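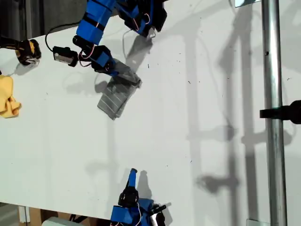
灰色条纹布与白色哑光台面

家务笔记 > 厨房与工作间 > 擦拭用布

擦拭用布的选择、折叠、清洗与更换

本页汇总厨房、餐桌和小型工作间里常用擦布的处理方法，涵盖材质、折法、台面类型、去污顺序、洗涤、晾干和报废标准。洗衣机以家用滚筒为准，手洗部分按普通水槽的条件写。文中用到的容器和称量数据来自本站工作间，读者手头的器具不同，按比例换算即可。

一、材质

棉布
平纹棉布吸水快，耐煮，耐漂，缺点是掉毛和缩水。新布表面有浆料，第一次下水前几乎不吸水，水滴会在布面上停留。处理办法是用热水加少量洗衣粉泡一夜，漂清，再正常洗一遍。浆料没有退净的布擦玻璃会留下一层雾。
华夫格棉布表面有凹坑，接触面积小，擦干餐具速度快，带走碎屑的能力也比平纹好。凹坑里容易存油，适合清水作业，擦灶台用别的布。

棉麻混纺
掉毛少，干得快，初期偏硬。洗过几次后手感变软，吸水量也随之上升。亚麻比例高的布不宜拧得过紧，纤维在同一处反复弯折会先断。晾晒时换个位置对折，折痕不要总落在一条线上。

超细纤维
涤纶和锦纶复合纤维，截面经过开纤，能刮起薄油膜和细灰。清洗时忌柔顺剂，忌高温，忌与棉布同洗。棉绒一旦嵌进超细纤维，再擦镜面就会留下白点，手工很难挑净。短毛款用于镜面和屏幕，长毛款用于除尘，毛圈款用于一般台面。三种混用，效果都打折扣。

纤维素海绵布
湿态柔软，干态发硬。吸水量大，适合收水。不要在干硬状态下对折，会裂。用前先浸水，挤到不滴水再上台面。

无纺布
按半一次性用品对待。擦油锅外壁、窗槽、下水口边缘时用它，用完丢弃，省去洗涤。遇到粗糙的水泥面或未打磨的木边会起毛脱丝。

旧衣改布
旧T恤、旧床单可以裁成擦布。剪掉缝线、印花、拉链和纽扣，留下单层平整的部分。印花胶膜受热发黏，会粘在灶台上。裁边不必锁边，第一次洗完把散线剪掉，之后散线会明显减少。含氨纶的针织面料吸水慢，可以用来上蜡，擦水效果差。

二、尺寸与折叠

擦布的工作面由折法决定。一块方布对折两次，得到四层厚的小方块，正反翻折后一共有八个干净面。每擦脏一面就翻到下一面，全部用完再去漂洗。揉成一团使用时，脏面和干净面混在一起，容易把油抹开。

边长38厘米的方布折两次后正好是一只手掌能压住的大小。再大的布折三次才合适，厚度增加，手感变钝，感觉不到台面上的硬渣。再小的布适合擦水龙头和插座面板周围，擦整张桌子翻面太频繁。

长方形茶巾先沿长边三折，再对折。条纹布折叠时以条纹作参照，边与条纹平行，翻面后不易跑偏。

折好的布压在台面上时，折边朝向前进方向，散边朝向自己。散边朝前会挂住碎屑，也容易卷起。

三、台面类型

同样的布，同样的水，换一种台面结果会不同。先确认台面类型，再定布和清洁剂。

哑光白色台面
哑光面由细微凹凸构成，光线散射，浅划痕在侧光下才明显。清洁难点有两处：一是深色细屑在白底上醒目，二是鞋底、橡胶垫和金属底座留下的擦痕看起来像划伤。多数擦痕是转移上去的材料，可以去除。先用湿布加中性洗涤剂擦，仍有残留再用白色橡皮轻擦，最后用湿布收净橡皮屑。纳米海绵属于细磨料，在哑光面上反复用力会磨出一块发亮的区域，无法恢复。确需使用时先在不显眼的角落试，力度以海绵自重为限。
细屑应先清走再湿擦。干屑里若混有砂粒，加水后被布压着走，就是一次打磨。

亮光台面
指纹和水痕明显。湿擦后必须干收。用短毛超细纤维，单方向走，最后一遍不回头。

不锈钢
顺拉丝方向擦。横着擦的细痕会一直留在那里。含氯清洁剂不要停留，擦完立即过清水。水垢用柠檬酸溶液湿敷，敷料用旧棉布，敷后冲净擦干。

石英石
耐污较好，怕强碱和骤热。咖啡、酱油渍用中性洗涤剂即可。顽固色渍用小苏打糊敷，敷完用湿布带走，不要干搓。

天然大理石
怕酸。柠檬汁、醋、除垢剂都会在抛光面上留下失光的印子。擦布若刚沾过除垢剂，即使漂洗过也不要用在大理石上，另备一块。

实木与涂油木面
布要拧到不滴水，顺木纹走，擦完马上干收。水在木缝里停留会让木纹鼓起。涂油木面隔一段时间补油，补油的布单独存放，见第八节。

防火板与贴面板
面层耐擦，弱点在接缝和封边。水沿接缝渗入后基材膨胀，边缘鼓起，修不回来。擦到封边处换成拧干的布，接缝处有积水先用纸巾吸掉。

玻璃
先除尘后湿擦。布上有洗涤剂残留是玻璃发花的主要原因，玻璃专用布洗涤时只用少量洗涤剂并多漂一次。直射阳光下玻璃升温，水分蒸发快，容易留痕，宜在清晨或傍晚操作。

四、擦拭顺序

1. 清空台面。不移开器物绕着擦，会在器物周围积一圈灰线。
2. 干除。用软毛刷或干的长毛布把碎屑归拢到一处，用簸箕或湿纸巾收走。不要直接扫到地上。
3. 湿擦。布浸湿、拧干、折好。从最干净的一侧开始，按S形路线推进，每一行压住上一行的三分之一。画圈擦会把已经收走的污物再带回来。
4. 重点处理。对残留的污点局部湿敷，停留片刻后再擦，不要一开始就加力。
5. 过清水。用了洗涤剂的台面必须再用清水布走一遍。残留的表面活性剂发黏，会加快落灰。
6. 干收。用干布单方向走一遍。哑光面可以省略，亮光面和金属不可省略。
7. 边缘。最后擦台面侧边和下沿。下沿常有滴流的干渍，用手指隔着布走一遍就能摸到。

高处先于低处，干区先于湿区，食物接触面先于非接触面。灶台和垃圾桶周围放在最后，擦过这两处的布不再回到餐桌。

五、含水量控制

布的含水量对结果影响很大，而多数人只凭感觉拧。可以用厨房秤建立一次标准，之后靠手感复现。

方法如下：取一块干布称重并记录，浸透后用平时的力度拧，再称。两次相减得到含水量。本站使用的一块棉麻混纺布拧干后连布带水重202克，这个状态擦哑光台面，表面留下的水膜很快就能自行消失。更湿则留水滴，更干则拖不动油污。

拧布时把布折成长条，双手反向旋转，转到阻力明显上升再多转一点即可。过度用力对去水帮助有限，却会加快边线脱开。手腕不适者可以把布绕在水龙头颈上拧，前提是龙头安装牢固，并且只作支点，不要向外拉。

另一种办法是卷干法：湿布铺在干毛巾上，一起卷紧，用手掌压。这种办法得到的布接近半干，适合擦镜面、键盘外壳和涂油木面。

喷雾瓶宜把液体喷在布上，少直接喷在台面上。电器附近、木缝附近和插座附近一律喷在布上。

六、几种常用配液

中性洗涤液
温水一盆，洗洁精几滴。泡沫多不代表去污强，泡沫越多，后面过清水的次数越多。水面有薄薄一层泡即可停手。

小苏打水
用于冰箱内壁和有异味的保鲜盒。充分溶解后再用，未溶的颗粒有轻微磨损作用。擦完过清水，不然干后留下白霜。不要用在铝制品上。

柠檬酸水
用于水垢。现配现用。不得接触大理石、水磨石和水泥填缝，不得与含氯产品同时使用或先后紧接使用。

含氯漂白液
用于棉布漂白和砧板消毒。按产品标签稀释，用冷水配，戴手套，开窗。与任何酸性清洁剂或含氨产品混合都会放出有害气体，两类产品应分柜存放。漂白液会损伤超细纤维和含氨纶的面料。

酒精
用于不干胶残留、记号笔痕和油性指纹。远离明火，少量蘸在布上使用。亚克力和部分漆面遇酒精会发白或开裂，先试角落。

所有配液装瓶后贴标签，写明内容和配制月份。例如十一月配的，标签写“十一月”。不要装进饮料瓶。

七、常见污渍

油膜
先用干纸吸，再用温热洗涤液擦。直接用冷水湿布擦，油会被推成更大的一片。抽油烟机外壳上的陈油可以湿敷：纸巾浸洗涤液贴在表面，纸巾不干就不取下，取下时顺势向下带。

糖渍
果酱、蜂蜜、饮料滴痕遇热水即溶，不需要洗涤剂。热湿布压住片刻，提起，再擦。不要用刀片刮哑光面。

淀粉糊
面糊和米浆用冷水或微温水处理。热水会使淀粉糊化，粘得更牢。干透的面渣先用塑料刮片推掉。

蛋液与奶渍
同样先用冷水。蛋白质遇热凝固，凝固后嵌在织物和台面的细孔里，需要加酶洗衣粉浸泡才能松开。

姜黄与咖喱
先擦净油分，再处理颜色。浅色塑料和白色台面上的黄色印子见光会逐渐变淡，靠近窗边的台面可以等几天看结果，再决定是否用漂白剂。

茶渍与咖啡渍
新渍用湿布，旧渍用小苏打糊。杯底留下的圆环先敷后擦，沿圆环走，不要横扫。

铅笔与圆珠笔
铅笔用橡皮。圆珠笔用酒精点擦，布换面要勤，每擦一下换一处干净面，避免晕开。

胶带残胶
先撕后搓。用同一种胶带反复粘贴残胶，能带走大部分。剩余部分用食用油软化，再用洗涤液去油。

蜡滴
用冰袋冷却后整片撬起，塑料刮片与台面保持小角度。余下的薄层垫吸油纸，用温热的杯底压吸。贴面板不宜加热。

铁锈
罐底锈圈用柠檬酸水湿敷，适用于耐酸台面。石材上的锈迹渗得深，家用办法效果有限。

细屑与粉尘
金属屑、木屑和塑料屑混在一起时，先用磁铁隔着塑料袋收走铁屑，翻转袋子即可脱下。剩余部分用微湿的布轻贴提起，走一格提一次，不拖行。

八、油布与溶剂布

涂过亚麻籽油、桐油或木蜡油的布会在氧化时放热，揉成团堆放有自燃危险。用完后单层摊开，挂在室外通风处，待完全硬化后再丢弃；或者浸入盛水的金属桶中，加盖，按当地规定处置。不得塞进垃圾袋，不得放进洗衣机和烘干机。即使洗过一遍，纤维内仍有残油，烘干时同样有风险。

沾过酒精的布放在通风处挥干，再进洗衣篮。沾过汽油、松节油的布不进家用洗衣机。

九、清洗

日常漂洗
每次用完在流水下冲掉碎屑，加一滴洗洁精搓，漂到挤出的水不起泡。布留在水槽底部是异味的主要来源，冲完立即展开挂起。

浸泡
浸泡盆的容量固定下来，洗涤剂用量就好掌握。本站用一只Flikonby直边量杯，装满到顶刻度为1575毫升，两杯一盆，洗衣粉按包装上的手洗比例计算。布要全部没入水中，浮在水面的部分干湿交界处会留下一道渍线。

煮洗
只限白色或不掉色的纯棉、棉麻布。旧不锈钢锅加水，放入少量洗衣粉或小苏打，冷水下布，缓慢升温，保持在微沸以下。探针温度计读数到89摄氏度时把火调小，维持一段时间后关火，自然冷却再取出。大火滚沸会溢锅，布也会被气泡顶出水面。锅内水量不超过三分之二。铝锅不要加小苏打。煮布锅不再用于烹饪。

煮洗时有人在场。锅柄转向内侧，夹布用长夹，孩子和宠物不进厨房。

机洗
棉布与棉布一起，超细纤维单独一批。滚筒装到三分之二，装得太满翻不动，漂不净。洗涤剂按水质和脏污程度取标签用量的下限。柔顺剂会在纤维表面成膜，吸水率下降，擦布一律不用。
超细纤维用温水，中速脱水，自然晾干。误用柔顺剂后，可用不加柔顺剂的温水重复洗几次，吸水性能部分恢复。

去味
异味来自残留油脂和潮湿环境里的微生物。单加香味剂没有作用。先用热水和洗衣粉去油，再用氧系漂白粉浸泡，最后充分晾干。仍有异味的布降级使用或丢弃。

去硬
硬水地区的布会逐渐发硬发灰。漂洗后用柠檬酸稀溶液浸泡，再用清水漂清。不与含氯漂白剂同时进行。

十、晾干与存放

湿布单层展开，两面通风。搭在水龙头上会形成四层重叠，中间部分长时间不干。夹在横杆上，夹点选在布角，布面之间留一掌宽的空隙。

冬季室内干燥慢，可以先用卷干法去水再挂。暖气片上直接烘棉布可行，超细纤维不可。微波炉加热擦布有起火风险，本页不推荐。

本站的晾架是Barkon折叠壁挂款，横杆直径小，布搭上去压痕窄。选购任何晾架都应看杆间距和承重，杆间距过密的型号挂满后等于叠放。固定螺丝要打在实墙或龙骨上，石膏板墙需用对应的膨胀件。

干透后再叠。判断办法是用手背贴住最厚的边缝，没有凉感即可收纳。抽屉底部垫纸，不铺塑料布。新洗的布放在下面，从上面取用，全部布的磨损才会均匀。

十一、分区与标记

按用途分区比按颜色好看更有用，颜色只是标记手段。一种可行的分法：

食物接触面：浅色平纹棉
餐桌与一般台面：条纹棉麻
灶台与油烟机：深色旧棉布
玻璃与镜面：短毛超细纤维
工作间台面：另存一格，不回厨房
地面与垃圾桶周围：剪去一角的旧布

剪角是可靠的标记，洗不掉，摸黑也能分辨。布降级一次剪一角，剪到第三个角就报废。缝线标记适合超细纤维，剪角会引起脱边。油性笔标记会渗色，洗几次后模糊。

生肉汁液用纸巾处理，随手丢弃，不用布。砧板下垫的防滑布单独一块，每天更换。

十二、工作间台面的补充事项

工作间的桌面常有线缆、夹具和半成品，擦拭前多一道检查。

断电后再擦带电设备周围。线缆逐根提起，擦完下方再放回原走向，不要横拽，接插头处受力容易松。线缆表面的灰用半干布握住，从固定端向自由端捋一遍。

设备底座下的胶垫会把增塑剂转移到浅色台面，时间长了形成黄印。定期移位，或垫一层玻璃或金属薄板。

烙铁、热风枪附近只用纯棉布，化纤遇热熔化并粘附。焊渣冷却后用刷子收，布擦会把锡珠嵌进纤维，下次使用时划伤台面。

机油和润滑脂先用纸巾吸除，再用少量洗涤液擦。沾过润滑脂的布不与厨房布同洗。

台面上的深色小点先判断性质：指甲轻推能动的是碎屑，推不动但湿敷后变淡的是干渍，湿敷无变化的多为烫点或面层破损。破损处不再用湿法，水会从破口进入基材。小面积破损可以用Esquivel台面修补蜡一类的填充料封口，颜色选略浅的一号，填平后用塑料刮片刮齐。

十三、布的报废标准

出现下列情形之一，降级或丢弃：
干布滴水后长时间不渗入，去浆去油处理无效。
对光可见成片透亮处，纬线已经稀疏。
边线脱开超过一指，修剪后继续脱散。
热洗和漂白后晾干仍有异味。
超细纤维在手背上滑过不再有轻微的挂手感。
嵌有金属屑、玻璃屑或锡珠，无论新旧一律丢弃。

降级顺序：餐桌，灶台，地面，一次性脏活。超细纤维不进入灶台一级，油污难以洗出。

十四、读者常问

布洗完发灰，是否说明没洗干净？
不一定。硬水沉积、洗涤剂残留和深色布串色都会发灰。先做一次柠檬酸浸泡，再不加洗涤剂机洗一遍。水若起泡，原因是残留。

新布要不要先过盐水或醋水固色？
对现代染料作用很小。深色新布单独洗到水清即可。

湿巾能不能代替擦布？
应急可以。湿巾含保湿成分，擦亮光面会留膜，食物接触面用过后仍要过清水。

蒸汽清洁后还要不要擦？
要。蒸汽只使污物松动，冷凝水里带着油，不收走会原地干成水痕。哑光贴面板的接缝处避免蒸汽直喷。

擦布多久换洗一次？
食物接触面每天换。餐桌布用完漂洗，每天换或隔天换。玻璃布用脏即洗。灶台布每次做完饭后用热水加洗涤剂洗。

买成打的便宜布还是买单块的好布？
看用途。玻璃和餐具用布值得挑质量，其余按消耗品购买。Esau的成打平纹布可以作灶台布，买回后退浆两次再用，第一次退浆的水偏浑属于正常现象。

折好的布擦几下就散开怎么办？
多为布太干或折边方向反了。略加湿，折边朝前，四指并拢压住中部，拇指扣住后沿。

相关页面：砧板的刮削与上油／水槽滤网除垢／刀具擦干与入鞘／工作间收纳格的分隔办法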